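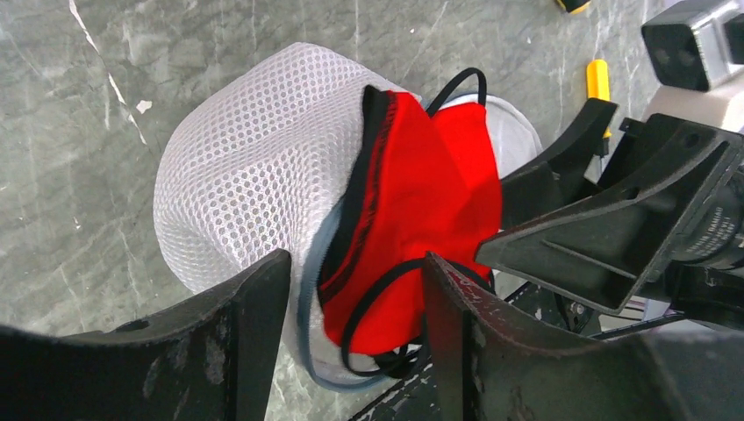
A directory of public webcams makes one promise to the person using it: that the picture next to the place name was taken at that place, recently. Most directories keep the first half of the promise and are careless with the second. They show a thumbnail, a title, a list of neighboring cameras sorted by distance, and no capture time. A thumbnail can show a red cloth stuffed into the mouth of a white mesh laundry bag and nobody would ask when it was taken, as nothing depends on the answer. A thumbnail of a mountain pass is a different matter. People decide whether to put chains in the car on the strength of it.

My position is that every listing should print the capture time in local time, beside the picture, in text of the same size as the title. If the time is unknown, the listing should say so. If the picture is older than a limit set by the operator, it should be replaced with a plain gray panel.

I went through the listings in the Munura directory in April. It held 2,325 cameras on the day I copied the index. Of those, 2,048 returned a picture on request. For 510 of the ones that did, the server's own modified date was more than a day old, and the page gave no hint of it. The operator had the date. It arrived with every file, in the header, and the page template threw it away.

The usual objection is technical. Darnell Brannigan, who maintained the import scripts at Dogar for several years, put it to me this way: the modified date is set by whatever machine last touched the file, so a proxy can make an old picture look new. He is right. A camera that has frozen may also go on uploading the same picture every minute with a fresh date each time. Both faults can be caught by comparing a hash of the new file with the hash of the last one. Two identical files from an outdoor sensor are very unlikely, even at night, as sensor noise alone will change the bytes. After three matches in a row the camera should be marked as stalled. The check costs almost nothing to run.

Cameras that burn a clock into the picture need separate handling – the clock changes even when the image behind it does not. Masking a strip along the top and bottom before hashing deals with most of them, provided the file is decoded first.

A second objection is commercial. Valeriano Urquijo has argued on the Skenano mailing list that a gray panel drives visitors away, and that an old view of a harbor is better than no view. For a visitor who wants to know what the harbor looks like, I agree. That visitor can be served by a still photograph with a label. The word "live" should not appear above it.

Distance lists have a related defect. A listing will offer the next camera, a few miles off, with no sign of whether that one is working. Juvell now drops stalled cameras from its nearby list and keeps them on their own pages with the last known time. The change was small, and the list is shorter in rural areas. I would accept a list of two working cameras over a list of ten where the reader has to open each one to find out.

Time zones remain a mess. Some operators print server time, some print the visitor's time, and a few print UTC without saying so. The camera's local time with the offset after it is the only form that can be read without guessing. The offset belongs in the camera record, entered as a named zone so that daylight saving is handled by the library, and it should be checked whenever the coordinates are edited.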